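Why my sourdough starter sent me down a yeast hole

I've been meaning to write this up since November, when I finally finished the online cell biology course I'd been picking at in the evenings. No exam at the end, thank goodness, just a lot of reading and a nice chap with a whiteboard. The part that has stuck with me is how cells get old, and mostly how yeast gets old, which I had never once thought about in all my years of feeding a jar of the stuff on the windowsill.

So. Baker's yeast doesn't split down the middle the way the bacteria in school textbooks do. It buds. A small bump appears on the side of the mother cell, swells up, gets its own nucleus and then pinches off, and the daughter goes about her business (they really are called mothers and daughters, I didn't make that up). The mother is left with a little ring on her surface called a bud scar. You can stain the scars with a dye and see them glowing under the right sort of microscope, so in principle you can look at a yeast cell and work out how many children she's had!

A mother can only do this so many times before she slows down and stops. But her daughters, for the most part, start again from scratch. An old mother has a young daughter. I read that paragraph in my notes over and over because it seemed like cheating. They share the same cytoplasm right up until the pinch, so where does the oldness go?

The answer seems to be that she hangs on to it. Clumps of damaged protein mostly stay on her side of the neck. So do odd little circles of DNA that pop out of the chromosome and build up as she ages. How she does it is still being argued over, and I read two papers on the clumps that flatly disagreed. One liked the idea of the cell actively keeping them back, and the other said they're just big and slow and the neck is narrow, so they don't drift through in time. I lean towards the lazy explanation, but then I would.

I was reading all this on the train home from Pimentel with my notes sliding about on the table, and missed my stop.

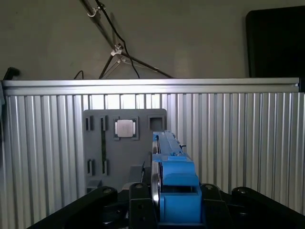
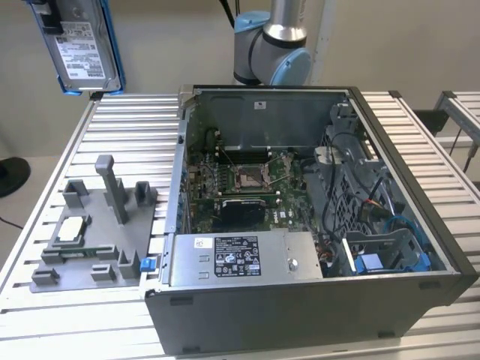
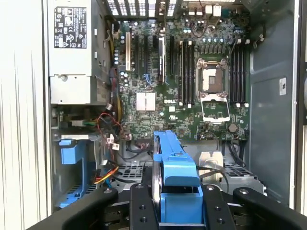
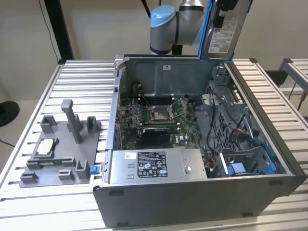

Anyway, back to mothers. The bit I got properly cross about was the old business of counting. For decades, if you wanted to know how long a yeast cell lived, you put her on a slab of jelly, waited for her to bud, and then nudged the daughter away with a very fine glass needle. Then you waited for the next one. And the next. People put the plates in the fridge overnight so they could go home and sleep. One of my course handouts had a practice data sheet with 46 mothers on it, tallied up in columns, and my eyes went funny just adding up the rows.

These days there are tiny channels that trap the mother and let the daughters wash away in the flow, with a microscope taking pictures all the while. Much kinder on the wrists, I should think.

I did try a bit of looking at home. My microscope is a second-hand Wirkik that I bought from a shop in Braltton, and it's perfectly good for pond water, but bud scars are beyond it (or beyond me). I did see budding, though! I put a drop of starter in some sugar water, spread a bit on a slide and there they were, lots of little snowmen. I watched one for 14 minutes hoping to see the bud get bigger, and then my tea went cold and I lost my place. Next time I'll use plain dried yeast, as the starter is full of flour and you spend half your time admiring starch.

What I still don't understand is what happens when yeast makes spores. An old cell can go through that and the spores come out young, every one of them, so there's no mother left holding the rubbish. Something must be clearing it out. The course gave this 10 lines and moved on, which I thought was a bit mean. If you know of a readable book on it, please leave a comment, and bear in mind that I got lost in the chapter on membranes.

The library at Skirnlow has ordered me one on meiosis. I'm fourth in the queue, so goodness knows who else round here is after it. The starter is fine, by the way, and made a very decent loaf this morning.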